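PRESS RELEASE

Delevura student competition opens with a simulated kitchen

Lerkutdale, 11/04/2018 – The robotics club of Fleury College is pleased to announce the second edition of the Delevura, its competition for school and college teams who want to program a robot to do housework. This year 40 teams are registered, and for the first time all the rounds before the final will be held in simulation.

The competition is open to students who are still in education, with no condition on their field of study. Each team has between two and five members and one adult who signs the registration form. A team does not need to own a robot. The club gives every team the same virtual kitchen and the same virtual arm, and the students write the program which moves it.

"In the first edition we had a real arm and a real table, and the teams were waiting in the corridor for their turn," says Gilles Arnaud, who teaches automation at the college and founded the club. "A student could wait the whole afternoon and then test his program one time. Now he can test it at home in the evening, make his mistakes, and come to us with good questions. I prefer the good questions."

The virtual kitchen was built by the students of the club during the winter, with technical advice from Endero, a software company of Lerkutdale. Endero also lends the computers on which the programs are judged. Before the opening of registration, the club members ran 1,686 trial runs to check that the kitchen behaves in the same way for all.

The competition has 3 rounds. In the first, the arm must reach a given point above the worktop without touching anything. In the second, it must take a food item and put it on a plate. The task of the third round stays secret until the morning when it is played. Points are given for the result and for the clarity of the written report, which each team sends together with its program. The 2 best teams of the last round will meet in the final in October, in the main hall of the college, and the public is invited to follow it on a large screen.

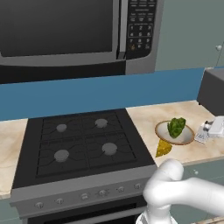
The virtual kitchen of the Delevura, with the robot arm in front of the gas range. Rendering: Fleury College robotics club.

Teams can change their members until the start of the first round. After this date only the adult in charge can be replaced. The rules and the instructions for installing the kitchen are sent to all registered teams, and the club holds an open help session each week for those who have difficulties with the installation.

Schools which would like to attend the final with a class are asked to write to the club before the summer holidays, as the number of seats in the hall is limited.

Press contact: Gilles Arnaud, Robotics Club, Fleury College, Lerkutdale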